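Drildale Parish Outreach
Walk and Vigil Safety Checklist, with inspector's comments
Route: Fada Hall to Mahmoud Gardens, return by Dredimden Lane

The checklist is completed twice: once at the planning visit in December and once on the morning of the walk. Comments are from the planning visit. Items marked OPEN must be closed before the walk sets off. Items marked N/A need no further action.

SECTION A. ASSEMBLY POINT (FADA HALL AND FORECOURT)

A1. Hall capacity displayed and legible.
OK. The notice gives 100 persons. The walk will draw more than this, so the opening prayer is to be held on the forecourt with the hall kept for toilets and hot drinks only.

A2. Fire exits unlocked and clear.
OPEN. The north exit opens fully. The east exit opens to half its width and then catches on stacked hymn book crates. Crates to be moved to the vestry.

A3. Forecourt surface.
OK. Two paving slabs near the gate rock slightly underfoot. Cone each one.

A4. Public address system.
OPEN. Speaker stands have no ballast. Cable crosses the main path to the door and needs a rubber ramp or an overhead run. Portable appliance label on the amplifier is out of date.

A5. Separate entrance for vehicles.
N/A. Forecourt is closed to vehicles from 8 a.m.

SECTION B. ROUTE

B1. Route walked in full by the person completing this form.
OK. Walked at a slow pace with a wheelchair user. Total time 52 minutes, including the stop at the war memorial.

B2. Road crossings.
OPEN. There are 17 crossings, of which four have no signals. Each unsignalled crossing needs two stewards, one on each kerb. Stewards do not stop traffic; they hold the walkers until there is a gap. The only exception is the rolling closure on Dredimden Lane, which is worked by the police.

B3. Pavement width.
OK with comment. The narrowest section is beside the old tannery wall. Walkers to go two abreast. Banners wider than a doorway to be rolled before this point and opened again at the bridge.

B4. Gradient and steps.
OK. The step-free alternative at Mahmoud Gardens adds a few minutes. Sign it at the lower gate, not at the steps, where it would be seen too late.

B5. Lighting for the return leg.
OPEN. Two lamps out on Dredimden Lane. Reported to the council. If still out on the day, stewards carry torches.

SECTION C. VIGIL (MAHMOUD GARDENS)

C1. Candles.
OPEN. The order is for 3,000 candles with card drip guards. Guards on the sample batch were too loose and slid down when the candle was tilted. Ask the supplier for the smaller hole. Children under 10 to be given battery lights.

C2. Extinguishers and water.
OK. Two water extinguishers and four buckets of sand, placed at the corners of the lawn. Check that the buckets have not been used for cigarette ends.

C3. Emergency vehicle access.
OK. West gate to be kept clear. Key held by the duty steward and a second key left at Fada Hall – tag both.

C4. Temporary staging.
N/A. The speakers will use the bandstand. Handrail is sound.

SECTION D. WELFARE AND SAFEGUARDING

D1. First aid cover.
OK. One post at each end and one first aider walking at the rear.

D2. Lost child procedure.
OPEN. The written procedure still names last year's meeting point. Correct and reissue to all stewards.

D3. Drinks station.
OK with comment. Urn to stand at the back of the serving hatch with its lead behind it. Lids to be put on all cups taken outside.

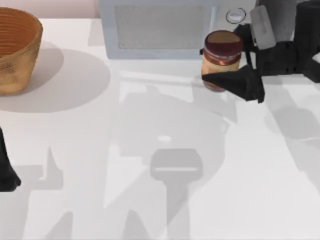
Does a church group need to tell the police about a walk that is mostly prayer?
Treat it as notifiable and send the route to the police in good time, whatever its content – the form asks for the date, start time, route and an organiser's contact details.

D4. Conduct briefing.
OK. Stewards do not debate with bystanders. Counter-demonstrators are left to the police. Walkers who wish to reply are asked to keep moving.

SECTION E. CLOSING

E1. Litter and wax cleared from the lawn. To be completed on the day.
E2. Steward radios returned and counted. To be completed on the day.
E3. Accident book checked and signed, including nil returns. To be completed on the day.

Open items at planning visit: A2, A4, B2, B5, C1, D2. Return this form to the outreach office with the route map attached.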